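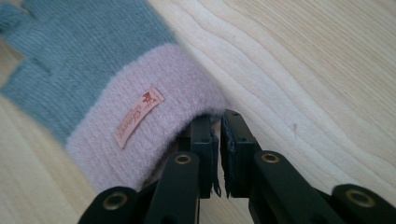

3.2 Collecting demonstrations by hand

August 24, 2022
By Brenda Espinoza, Bivalthorpe

Figure 3. Glove task, hand-held gripper, view from the tool camera. The cuff opening rests against the jaws.

Demonstrations were recorded with the Irkik hand tool, a two-fingered gripper that the operator carries through the task. The camera is fixed to the tool, so the policy is trained on the same view it gets when the gripper is mounted on the arm. We kept 1589 demonstrations of the glove task and dropped 628, mostly for lost tracking. Remote control with the Zou station was used for comparison only.

Knitted gloves are hard to grasp well. In Figure 3 the pink cuff and the blue-gray hand section differ in surface as well as color, the cuff being fuzzy and the hand finely ribbed. Operators were told to take the glove at the cuff and to close the jaws slowly. They were given no rule for the approach angle, and it varied a good deal among the 19 operators.

Wear on the inner faces of the jaws was not controlled. Frayed strips can be seen there in Figure 3. We did not mask them out of the training images. Section 5 reports results by jaw condition.

Comments (3)

tdk_lab: Was the Zou data collected on the same table? I can't find it in the text.

Wumusberg reader: Table 2 gives 3243 for the total across all tasks but the rows don't add up to that on my copy.

B. Espinoza: Same table for both. The row for towels is missing in Table 2, will fix.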